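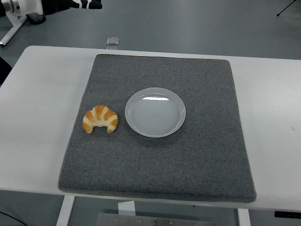
Croissant on a gray felt mat

Jevbridge Supporters' Club: Preseason Trip Questions

We get a lot of mail once the summer friendlies are announced, so I've gathered the questions that come up most often. If yours isn't covered, write to me, Fares Fakhoury, through the club contact form and I'll get back to you as soon as I can, usually in the evening after dinner.

Which games are we traveling to?

Two this summer, both in July. The first is against Griron and the second is the one everybody has been asking for, away at Skurudport. The team plays a third friendly behind closed doors, and I'm sorry to say there is no way in for supporters, however nicely you ask (I have asked very nicely).

How many tickets do we have?

Our allocation for Skurudport is 600, all in the covered stand behind the north goal. The Griron game is general admission, so you can simply buy at the gate and sit wherever you like. It's a lovely old ground that holds 2,805, and the grass bank on the far side is my own favorite spot if the weather is kind.

Do I have to be a member to come along?

For the coaches, yes. For the games themselves, no, and we're always happy to see new faces in the stands. Joining takes a few minutes, and your membership runs until the end of the season no matter when you sign up.

When do the coaches leave?

We leave from the Agbayani Road parking lot at 9 in the morning for both trips. Please try to be there a little early, especially if you're bringing flags or a drum, as those go underneath and the drivers like to load them first.

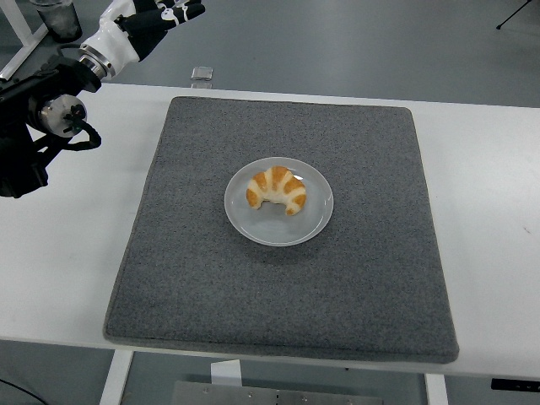

We stop once on the way, for half an hour or so, and you're welcome to eat on board as long as you take your wrappers with you. Coming home, the coaches wait until the players have finished signing autographs — the kids look forward to that part all year and I wouldn't dream of rushing them.

Will the regular starters play?

Probably for a half each, going by past summers. The coach likes to change nearly the whole side at the break, so you should get a good look at the new signings and a few of the academy players too.

What happens if the game is called off?

Skurudport tickets are good for the rearranged date, or you can ask for your money back. Coach fares are refunded in full if we haven't left yet. If we're already on the road when the news comes through, we'll turn around and give you a credit toward the next trip.

Can I watch from home?

The Skurudport game will be streamed through their club site. Last summer 491 of our members watched that way, and the picture froze for most of the second half, so do keep the radio handy!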